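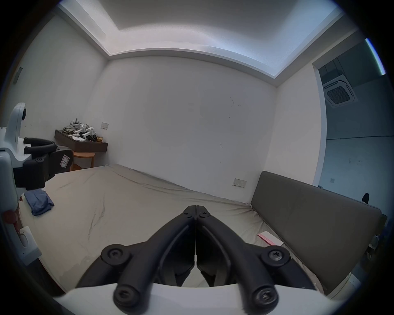 Issue 28

Gripper tips – what jammed, what pinched, what to check
15 June 2019
By Telma Leiva

Cloth jobs first this month. Shirts, trousers, anything soft off a bed. Most of the letters were on this and most of the trouble too.

The jam. Right hand tool stuck shut halfway through a folding run at Drornville. Would not open, trigger dead. I pulled harder, wich was the wrong thing. Thread had wound itself round one of the pivots, down behind the screw head where you don't see it. Took 21 minutes to pick out with a sewing needle and tweezers.

If yours jams:
Let go of the trigger. Don't yank the cloth.
Power off if it has power.
Look at all the pivots, the low ones as well. The low ones catch lint worst.
Cut the thread in short bits, pull each bit out straight.
Open and close by hand a few times before you go back on the job.

No oil. Liam Ó Briain put oil on his and got a black line down a clean pillowcase, and the lint stuck even faster after. Dry brush, old toothbrush is fine.

Fingertip screws. Check them before every session. One of mine had backed out enough to snag a fitted sheet and put a small hole in it. Quarter turn, snug, stop there. Plastic strips easy – I have ruined one finger already and Nadus took 3 weeks to send the spare.

Pinches. Bríd Ní Bhriain got the skin of her thumb caught in the linkage, not the fingertips. Blood blister, nothing worse. Everybody watches the tips and then holds the thing by the arms. Hold it by the handle. When you pass one to somebody, pass it handle first with the jaws closed. Long sleeves rolled up, hair tied back.

Two tools at once: number them and keep the numbers the same side every time. We mixed ours up after a cleaning and the left one ran on the right one's settings, closed much too hard on a cardboard box and crushed the corner. Sticky label, big numeral, done. Replace the label when it starts to peel.

Working on a matress: it gives. Press down with closed jaws and they sink in and take up the sheet along with the shirt. Come in low from the side, lift, look, then carry. Pull the sheet tight first if it's wrinkled.

Cables off the floor before you walk backwards. I went over one in June with a tool in each hand, so no hand to grab with. Bruised hip, cracked base.

Ivan Yatsenko asks how long the fingers last. His Cuvis set did 2,000 grabs before the ribs split. Check yours under a lamp, bend gently, look for white lines. White line, bin it.

Next issue – zippers, and why I gave up on socks.

Contact: Orla Cullinane, tips desk | © 2019 | Back to top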